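August, 8:40 am. Play kitchen refresh, notebook 2

Picking up from the last page. The Bruldale set is back from its loan and has to be sorted, washed, checked against the card and boxed again before the Brusholm set goes out. Same bench for both, so no overlapping this time, I mean it. Last time we ended up with two left oven mitts in one box and none in the other.

Wash first. Tub of warm water, dish soap, the soft brush. 30 minutes soak for anything that has been near real food (there is always something, this time dried oatmeal in the bottom of a bowl). Stickers and labels do NOT go in the soak. Wipe those by hand. I forgot with the Jurkden pieces in the spring and the paper came up at the corners and kids peel anything with a corner.

Drying rack is too small. Plates stand up OK, cups roll off. Put a towel under.

9:30. Card for the full set says 54 pieces. Card is old and typed before we swapped out the wooden knives so the list is wrong anyway, crossed out the knives in pencil. Someone should retype it. Probably me.

Check list I'm using, in no order:
cracks, run a thumbnail along the rim
sharp flash on the molded stuff, esp. handles
paint coming off
anything that fits through the small parts tube goes in the under-3 NO bag
smell. some of the older plastic smells like crayons, thats fine

Small food is the problem. The little round fruit rolls into every corner of the box and under the tray, and then comes out with lint on it. Tried a zip pouch, works but the zipper gets grit in it. Trying a drawstring bag next, Niazi had the mesh kind, order a few and see. If they hold up get enough for all the sets.

10:15. Handles. Two of the cooking pieces on the Bruldale side had wobble where the handle meets the pan. Tightened one. Other is a press fit, no screw, so nothing to tighten, put a drop of the non-toxic glue in and clamped it with a rubber band. Leave till after lunch. Tag it so nobody boxes it. Tag is the orange one.

The fabric stuff (aprons, mitts, one napkin that used to be four) went in the machine, cold. Not on this bench. Don't mix up the lids either, lids have their own bin now, the gray one on the low shelf.

Sorting question I keep going back and forth on: by type or by game. By type is fast to check, all plates, all cups, all fruit. By game means a breakfast bag, a soup bag, a market bag, and kids start playing quicker, but the check-in takes forever because half the pieces belong in every bag. Timed it on the Jurkden box last month and by-game check-in was 80 minutes with interruptions. Too long. By type it is, for now, with a picture card in the lid showing a few set-ups. Kids ignore the card but the grownups like it.

11:20. Put a mixed spread out on the white table to decide what goes in the starter box, the one for places that only want a little bit. Wanted to see the sizes next to each other before picking a box. Colander takes up the most room of the round-ish things and doesn't nest with anything, but it's the piece that gets used for everything (hat, drum, boat) so it stays. Plate goes flat on the bottom.

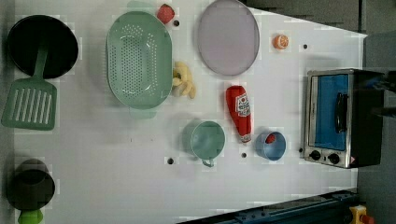

Frying pan and pot next to each other along one side of the box, I think, small food inside them so the space isn't wasted. Spatula is the awkward one, has to go on the diagonal. Bananas can go inside the colander. The ketchup bottle lies down fine. Mug and the small blue cup, wrap or they knock around. Toaster oven does not fit the starter box at all, tried it both ways up in my head, needs the deep box or its own. Could go out as an extra on request? Ask.

Also the half citrus. Is there another half. Check the fruit bag and under the rack before writing it off, if it's really gone then leave the one in anyway, it's a good piece and the cut side is what they want for juice games.

12:10. Lunch, stopped.

1:00 pm. Glued handle feels solid but leaving the band on. Will pull test it at the end of the day, same tug as always, nothing scientific.

Deep box lid doesnt close over the tall pieces if the tray is in. Take tray out. Or cut the tray down, there is a line penciled on it already from who knows when, looks about right.

To do before Brusholm:
retype card
mesh bags
bigger rack, or second small one
more towels
find citrus half
decide on toaster oven
under-3 bag needs a new label, the old one washed off

Leave the white table clear when done, it's needed at 3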